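Looking after the Odcombe picking cell: your questions

How often do I clean the bin?
I wipe mine every 100 picks or so. A soft cloth and plain water, please — I used window spray once and regretted it for a month!

Which toys should I load?
Mix the shapes. A big lobed pepper next to a small round cherry gives the arm much more to think about than a pile of look-alikes.
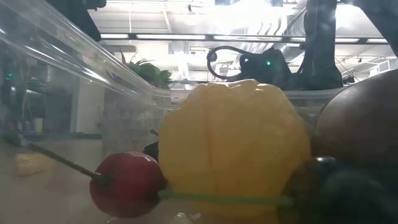

Toy produce in the clear bin, arm behind.

My picks drift to one side. Is the arm broken?
Probably not. Check that the bin hasn't been nudged, then rerun the Wevico setup routine. Mine needs it every 1,000 picks (I keep a tally on the door).

What is error 119?
A cable complaint. Power down, look for a tight loop, reseat the plug and start again.

When do I change the finger pads?
At 2,000 picks, or sooner if they look shiny. I buy the Brudmont ones and swap both at once.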